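Gidero Bench Kit — Gallery

Gidero is our arm-and-gripper kit for small wet labs, sold and supported by Mirent. The pictures show it at glassware work with a glass rod, a beaker and a standard rack. List price is 4000, with delivery in July.

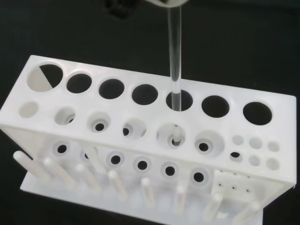

Glass rod in the rack, seen from the wrist camera.

The wrist view comes with every kit. It is the one to use when teaching a new rack — large holes first, then the small ones.
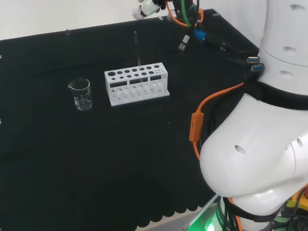 Gunnlaugsson, applications engineer, Mirent

Rod standing in the rack, beaker next to it. We use a black cloth under clear glass. The head view is an add-on, order code 706, and ships with its own mount.

Updated May 26, 2024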